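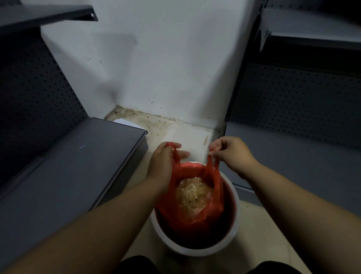 Automated waste rounds suspended at Trurklow

The automated collection unit at the Trurklow shop will stay out of service until October, following a fault on 3rd September. The unit failed to release a bin liner and continued to drive forward, pushing a shelving bay out of line. The emergency stop was pressed and no one was hurt.

Zdeňka Michalík, who is leading the review for Skotum, has traced the fault to a grip sensor that reported an open hand while the liner was still held. The same sensor had logged 56 false readings since its last service.

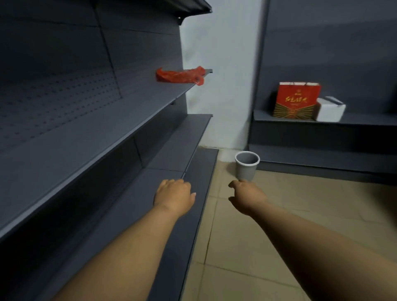

Shelving and waste bin on the tiled shop floor.

Bins are to be emptied by hand in the meantime. Staff should report any damaged shelving to Lwazi Nkuna before restocking it.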